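Stacking and Storing Rimmed Plates Without Scratches

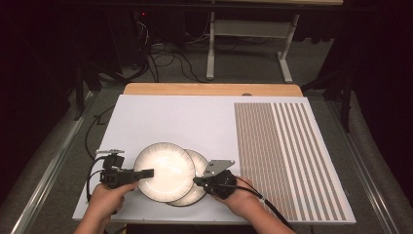

Lamrani Kitchen Notes | Posted 3/15/24 | Filed under: Tableware

Plates with a ribbed border need a little more care in a stack than plain ones. The ridges hold grit, and the grit ends up between the rim of one plate and the face of the next. White plates with a dark outer rim show the marks early, usually as gray lines near the center.

Work on a flat board. A white one makes crumbs hard to see, so wipe it first with a damp cloth. Keep a mat to one side for setting plates down between steps.

Cleaning the border
Use a soft nylon brush and stroke outward along the ridges. Circular scrubbing pushes residue into the grooves. Rinse from the back, then the front. Stand plates in a rack for 10 minutes and dry the foot ring by hand — it holds water longer than the rest of the plate.

Checking the foot
Run a fingertip around the underside. An unglazed foot can be rough enough to cut the glaze below it. Smooth it with wet 2,000 grit paper, using light pressure, then wash the plate again. If the foot is chipped, take the plate out of the stack.

Stacking
Hold each plate by opposite sides of the rim. Lower it straight down. Two plates that land off center should be lifted apart and set again; sliding one across the other is how most scratches start. Place a felt or paper divider between plates. Coffee filters work for salad size and smaller. Cut dividers slightly under the plate diameter or they curl at the edge.

Shelf limits
Keep a stack of dinner plates under 18, fewer on a wire shelf. Line wire shelves with a rigid sheet so the bottom foot does not sit across a gap. Leave hand room on both sides.

Gray marks already there
Most are metal transfer from flatware. Apply a paste of baking soda and water with a soft cloth, rub lightly, rinse. Test the dark rim first on one plate, as some painted rims lose color. Marks that catch a fingernail are cuts in the glaze and will stay.

See also: Lining Wire Shelves; Drying Racks for Small Counters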